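# Can anything on the market pick mixed junk out of a bin yet? (toys, returns, small shop)

**Asked by Freya Pickering** - Apr 12, 2025 - tags: bin picking, grippers, small business, home chores

We run a secondhand toy and kids stuff shop. Donations and buybacks come in big tubs and somebody has to dig through and sort: vehicles here, animals there, play food, balls, the broken stuff. It's mind numbing. Right now it's me and two part timers and last month we went through 3,203 pieces. I know the number because we tag everything that goes to the floor.

So my question. Are machines able to do this yet or not?? I see clips of arms folding towels and loading dishwashers and I can't tell what's real. A sales guy from Drirnura told me their cell would be "sorting by June" and then got very vague when I asked about stuffed animals.

Specifics:

- everything is mixed, no two tubs alike
- hard plastic mostly, some plush, some foam
- things land on their side, upside down, under each other
- I do NOT need it fast. Overnight is fine
- budget is small. Used arm is OK, my brother in law welds and can wire stuff

Also if the answer is "no but here's the part it can do" I'd love to hear that. And if anyone has one that does this at home, like picks up after kids, tell me. I have kids too, lol.

---

## Answer from Keith Catterall (accepted)

Short version - partly. Picking a few separated things out of a shallow bin, yes, people do it. Full tub of tangled toys with nobody watching, no. Not at your budget anyway.

Longer version. I worked on returns sorting at Whitlock for a while and since then I mess with this on the side. The arm is the easy bit. A used industrial arm will go to the same spot all night and never complain. Your trouble is in three other places.

First is finding the thing and deciding where to grab it. A block is easy. Anything with wheels or legs or a tail is worse, because it looks different every way up and the good place to grab moves around with it. Software has gotten a lot better at this, I'd say it's the part that's improved most.

Second is the hand. Two hard fingers are fine on a rigid car body. Round stuff squirts out if you come down off center. Suction is great on flat smooth plastic, useless on plush. Most people end up with two tools and a changer, or they pick one tool and just let it skip what it can't hold. Skip is underrated. For you I'd let it skip a lot.

Third is the bin. Walls and corners kill you. The fingers need room to get down beside the toy, and the arm is a lot wider than you think once you hang the cables and air line on it. Sloped sides help since stuff slides to the middle, and it gives the wrist somewhere to be.
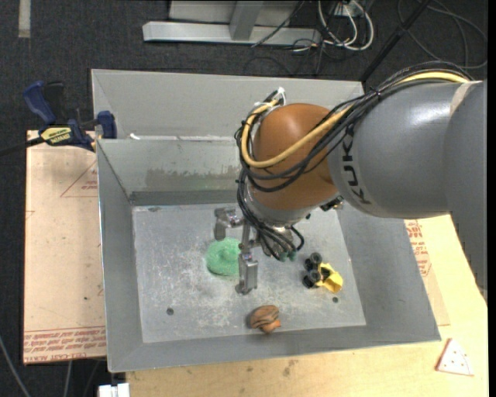 ### What I'd do if it was my shop

Start with a few toys in the bin like that, get it working, then add more. People always go straight to the full tub and give up in a week.

1. Pour the tub out on a wide table or shake it down a ramp so things spread out. A person can do this in a minute and it removes most of the hard part.
2. Feed a handful at a time into a shallow bin. Fix the bin down. Clamps are fine, you don't need anything fancy. If it shifts a half inch your calibration is garbage and you'll spend an evening wondering why it grabs air.
3. Only ask it for two classes at first. Say vehicles and "everything else". Everything else goes back to a human.
4. Tie the cables up with slack at the wrist, then run the arm by hand through every ugly pose before you let it go on its own. Snagged cable is the number one way I've wrecked a day.
5. Log every pick. Worked, dropped, grabbed two, missed. You want a list not a feeling.

My own numbers on a mixed box of hard plastic toys, spread out, one at a time: 93 percent on first try over 2,014 picks. Sounds good until you work it out. That's still well over a hundred times somebody or something has to deal with a miss. With retries it clears most of those. Pile them up so they're touching and it drops off a cliff, I stopped counting.

Safety - do not skip this. A full size arm will break your arm and not notice. Real fence or a proper scanner, e-stop you can reach, and your brother in law should get somebody who does this for a living to look over the wiring. Not with kids in the shop otherwise. I mean it.

And on plush, the sales guy went vague becuase he had to.

> **Comment, Freya Pickering:** this is so helpful, thank you. The ramp idea alone might save us time even with no robot. Is the small bin thing a dealbreaker for overnight? Somebody would have to be there to feed it right
>
> **Comment, Keith Catterall:** You'd want a hopper or a conveyor that drips a few in. Doable, costs money, jams. I'd do a daytime trial first with a person feeding it and see if you even like it.

---

## Answer from Shirley Marsden

Can only speak to the home part. We had a Bimeck floor thing on trial, supposed to pick up small items and put them in a basket. Two kids, you can imagine. It was OK with blocks. Socks it got maybe half the time. Anything under the couch, forget it, and it took the whole afternoon to do what my 6 year old does in five minutes if there's a popsicle on the line.

It also picked up a hearing aid. Which we got back.

So for home I'd wait. Dishes and laundry same story from what I've seen - the demo is one guy's very clean kitchen. Vacuuming and mopping are solved enough, buy one of those and move on.

Not sure about the shop, Keith knows more than me. But have you priced another part timer?

> **Comment, Freya Pickering:** I have and yes it's cheaper. Hiring is the problem, people last a month

---

## Answer from Bradley Kershaw

just get a Zamel. they do everything now, my buddy has one at his warehouse and it runs all day no problem

> **Comment, Stuart Fairclough:** Runs all day on what though? If it's the same cardboard box over and over that's a totally diffrent job from hers.
>
> **Comment, Bradley Kershaw:** boxes yeah. but its got a camera on it so it should work
>
> **Comment, Keith Catterall:** Camera's not the hard part. Ask him if you can bring a bag of toys over and try it, seriously. Film it, post it here.
>
> **Comment, Stuart Fairclough:** +1 to that. Freya, same goes for Drirnura. Mail them one of your tubs exactly as it came in, don't tidy it, and ask for an uncut video with the misses left in. If they won't do it you have your answer.
>
> **Comment, Freya Pickering:** Ok doing this. Packing up a tub tonight, putting 2 stuffed rabbits in to be mean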